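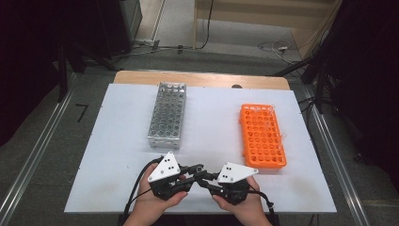
Ticket 557
Product: Haldane sliding patio door, two-panel, white frame with dark green exterior cladding
Site: Bukbridge, single-storey house, rear wall
Opened: Apr 23, 2019
Status: Closed, one parts item outstanding
Category: Water entry / hardware

Reported by homeowner
Water on the floor inside the patio door after rain from the west. It shows up at the right-hand corner of the sill, looking from inside. The moving panel has also become hard to slide and the latch has to be lifted by hand to catch. The door was fitted last autumn by our crew. Towels are down and the laminate near the door has started to lift at one joint. Homeowner asks whether the whole unit needs to come out.

Support reply 1
Please don't run any more sealant around the inside of the frame for now. It can trap water in the sill and make the source harder to find. Two things to check if you are able to:
Open the door fully and vacuum the track, then pour a cup of water into the outer channel. It should run out through the weep slots on the outside face within a minute or so.
Close the door until it nearly meets the jamb and look at the gap from top to bottom. Tell us if it is wider at the top or the bottom.

Homeowner reply
Water sat in the channel. Only a trickle came out on the left and nothing on the right. Gap is wider at the top by 4 mm. I had already put a bead of Plirko along the outside bottom edge in March because it looked unfinished.

Support reply 2
Thanks. The outside bottom edge is left open on this model so the sill can drain. We think the bead has covered the right-hand weep slot. The uneven gap is a roller adjustment and is separate from the leak. A site visit has been booked. The unit shouldn't need to come out.

Site visit notes
Sealant found across the right weep slot and partly over the left. Cut back with a plastic scraper, slots cleared with a nylon brush. Weep cover on the right was cracked and has been removed. Poured water again, both sides drained.
Hose test started low at the sill and moved up in stages, 8 minutes at each. Nothing inside at the sill stage or the jambs. Head flashing checked and sound, end dams present.
Rollers: right one was wound nearly all the way down. Raised both until the gap at the jamb was even, then moved the keeper down slightly. Latch now catches without lifting. Track wiped and dry silicone applied. No oil, it collects grit.
Level on sill: good. Shims at the right jamb are tight. No fasteners loose.
Laminate not repaired under this ticket. Advised homeowner to let it dry before deciding on the board.

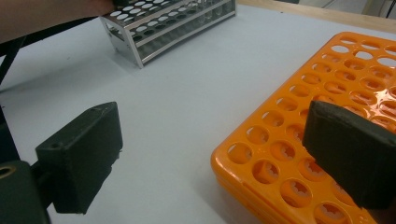 The cladding has a scratch at the lower right, on the outside, from when the old sealant was picked at with a knife. It goes through the finish but the metal isn't dented. For the touch-up, homeowner wants a dark green with no shine, and the matte green of the two blocks against the white tabletop in the photo is close to what was asked for. The gloss pen in the van is too bright and was not used. Matte pen added to the parts order with Brodirlow.

Parts ordered
Weep cover, right hand, white
Touch-up pen, dark green, matte

Follow-up
Called homeowner 24 hours after the next rain. Floor dry, door sliding properly, latch fine. Asked if the bottom edge could be sealed now that the slots are clear. Answer is no, leave it open. Weep cover and pen to be posted when they arrive, both can be done without a visit. Reopen under the same number if water comes back.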